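Ticket 3618
Subject: Toy box order, tablecloth print coming off on plush
Product: Gomden children's table cover
Opened by: Su-bin Ham
Status: Waiting on customer

Su-bin Ham wrote:
Hello, and thank you in advance for reading all this! I bought your table cover in February for my daughter's play table, the pink and white check with the big white panel, and we love it. She keeps her plush toys on it all day long. Last week I noticed a faint yellowish smudge on the belly of the light pink one (her favorite, of course), and I wondered if the border around the panel might be rubbing off. I wiped the border with a damp white cloth and I think some color came away, but the kitchen light is poor and I wouldn't swear to it. I also had the yellow cardboard box on the table with the toys, so please don't take my word as final. 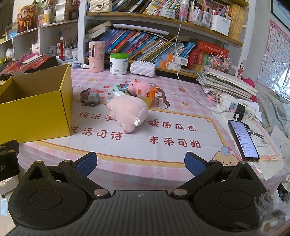
I haven't washed the cover by machine yet, only wiped it down with warm water and a drop of dish soap. The toy has a little white tag, but the washing symbols are so faded that I can't make them out anymore. Is it safe to put it in a pillowcase and run it on cold?

Nghĩa Quách (support) wrote:
Hi Su-bin, what a cheerful table! Could you try two things for me, whenever you have a quiet moment? First, take a dry white cloth and rub the yellow-orange border for a minute, then do the same with a fresh cloth on the outside of the cardboard box. Please keep both cloths and tell me which one picked up color. Second, hold off on the machine for the plush and dab the spot with cool water and mild soap, pressing it with a towel afterward. If the cover is the one shedding, I'll pass this to Vojtěch Hrnčiar in returns and he'll set up a replacement.

Su-bin Ham wrote:
Thank you, that's so kind. I'll do both cloths tonight after bedtime and write back tomorrow.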